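Thread: Floor plan software, worth paying for?

najwa_k
February 23, 2025
Does anyone pay for Perkora? It's 80 a year and they promise "true to life" interiors. We want to redo the hallway and I'm not convinced.

PetroT
I had it through January. Room sizes came out 3 inches off and support blamed my tape measure. Obura is free and no worse.

jad.akl
Can't agree with Petro. Mine matched fine.
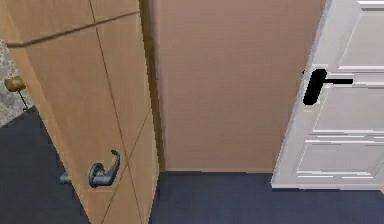
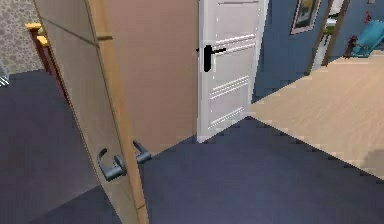

Open wood door with gray lever handle, both renders

najwa_k
Nice, but a pretty door doesn't tell me if my coat rack fits behind it.

PetroT
Exactly. And they brag about 2,761 items in the catalog. How many are the same chair in another color?

jad.akl
So type in your own sizes – it takes a minute.

rostik27
I'd want to see a finished hallway next to its plan before paying anyone. Every vendor says true to life.

najwa_k
Going with graph paper for now. Does Obura do sloped ceilings?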